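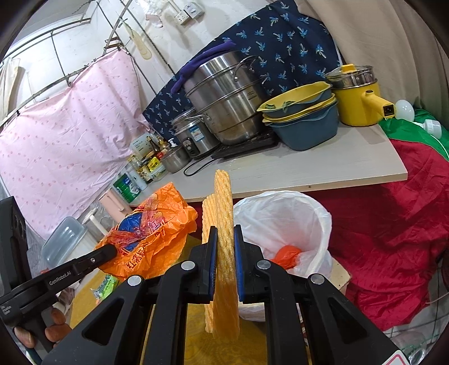
*Foam netting above the yellow patterned cloth.*

Subject: Re: Storing pears over winter

> We had 42 kilos off the two old trees in Pevham this year and
> lost half of them by Christmas last time. Newspaper wrapping
> seems to make them sweat. Has anyone tried the foam sleeves
> that shop fruit comes in? And is a garage too warm?

I used both last winter, so I can compare. Paper in the bottom two trays, foam sleeves in the top two, all in the same shed. I put away 227 pears in October and checked them every week or so.

The sleeves are good at stopping bruises, and the fruit doesn't touch its neighbour, so one bad pear stays one bad pear. They didn't make the fruit keep any longer. What made the difference was picking early, while the pears were still hard, and keeping them cold. The Isier row went in a week later than the rest and was finished by the middle of December. The others lasted into February.

A garage is fine if it's on the north side and you don't park a hot car in it. Mine is attached to the house and it was hopeless. I moved everything to the shed and put an old blanket over the trays on frosty nights.

If your newspaper is getting damp, leave the fruit out overnight before you wrap it, and use one sheet only. I was using two.

Sjöberg sell the sleeves in bags of 100, or a box of 2000 if a few of us want to share. I'd take two bags' worth. They wash in warm water and can go round again. Grindik have slatted trays too, but the slats are set wide and small pears tip over in them.

Bring the pears indoors a few at a time and press near the stalk. If it gives, eat it that day.

Does anyone keep quinces in with theirs? Mine made everything smell of quince.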